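List archive > Browse by thread > Equipment and budgets > Previous | Next | Reply

Subject: Re: Hand-held grippers, buy two more or wait?

Hello all,

Thank you for writing this up so fully, and sorry to be slow with my reply. I wanted to sit down with our own budget sheet first, and that took me until Wednesday evening with a pot of tea and a good deal of muttering. I'll put my answers under your questions so they don't get lost.

> We have 2000 left in the equipment line and it has to be committed
> before the end of April. The choice as I see it is another pair of
> the hand-held grippers, or putting the money by toward a proper
> bench arm next year. Vukach has quoted us and Wullmont has not
> answered yet. What would the rest of you do?

I would buy the pair, and I'd do it with a fairly easy heart. We went around and around on the same thing at Presov last year. The arm looked wonderful on paper, and then we started adding up the table, the mounting, the safety mat, the computer to run it and the training for whoever was going to look after it, and the number just kept climbing! An arm also stays where you bolt it. If the jobs you care about are household jobs, you need to get into households, and for that you want something a person can carry up the stairs in a bag.

Do ask Vukach whether the quote includes spare fingers. Ours didn't, and I only noticed when I went looking for them in the box. Fingers are the part you'll want more of. They rub against everything all day long, and I would put a small line in the budget for them now so that you aren't begging for it in the summer. The same goes for memory cards, chargers and a decent padded case for each set. I know it's dull stuff, but it eats into the total, and it's so much nicer to have it approved all at once.

> Also, do we really need them in pairs? One of our people thinks we
> could share a single one between two homes and save half.

You could, but I'd think hard about what you want people to do with it. For picking up a cup or opening a drawer, one hand is fine. For laundry, which I believe is most of your plan, I really would keep them in pairs. Folding is a two-handed job for me at home, and I've never managed to teach myself otherwise. Shirts are where you'll feel it most, when you're bringing the sleeves in or turning up the hem and need something to hold the other side still.

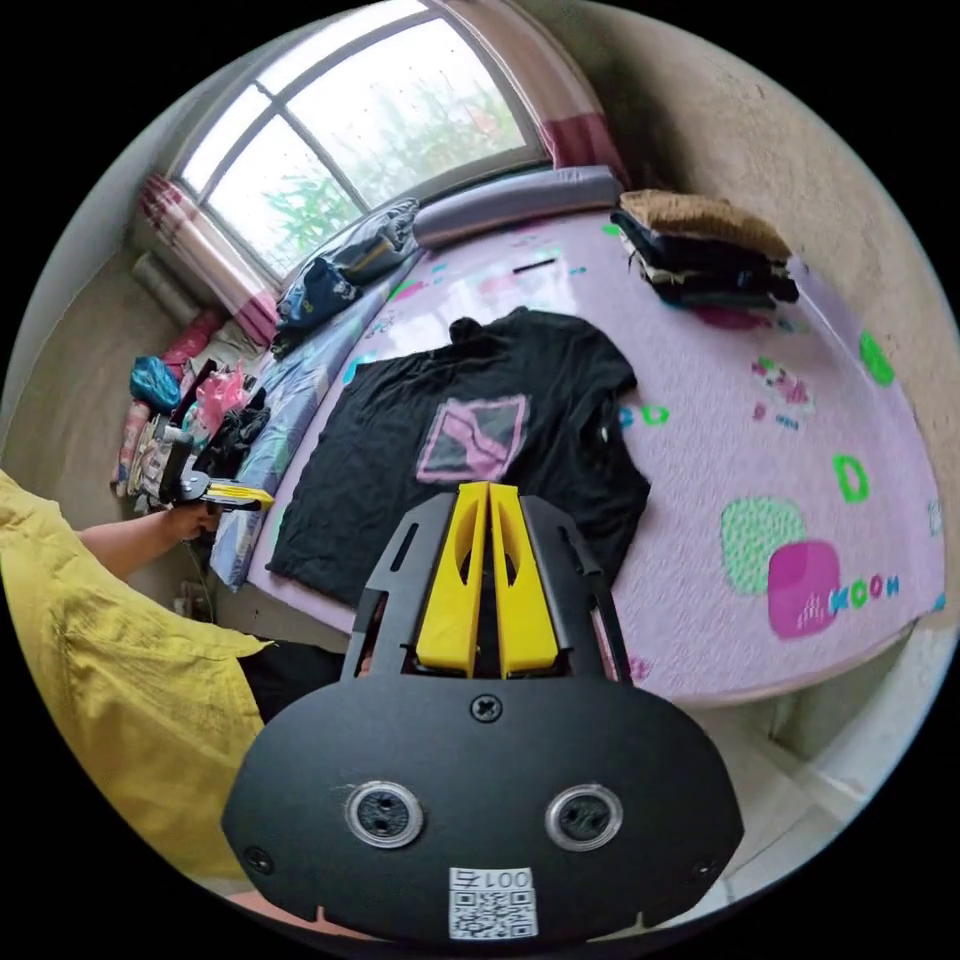 Whatever you settle on, please budget for time as well as hardware. We put down 31 hours for our first round of folding and it was far too little, partly my own fault for forgetting that people have to charge things, clear a bed to work on, set out the clothes and stop for lunch. If I were doing it over I'd write the setup time as its own line so that it can't be quietly trimmed. I'd also pay the households something for the use of the room, even if it's modest. They're putting up with a lot of coming and going.

> Last thing, has anyone used the Morais rental scheme? It looks
> cheap by the week.

We looked at it and decided against it, though I wouldn't want to put you off. By the week it is cheap. By the season it passed the price of buying, at least for the way we work, with long gaps between visits when the kit would have been sitting in a cupboard costing us money. If you only need the extra pair for one short burst, it may suit you very well. Read the part about damage carefully, and ask them who pays for shipping both ways.

I'm happy to send you our spreadsheet if it would help. It's not pretty, and there's a column I no longer understand, but the accessory prices are all in there. Just write to me off the list and I'll dig it out over the weekend.

Warm wishes to everyone, and do tell us what Wullmont says if they ever write back.

Presov group

Archive page last updated in April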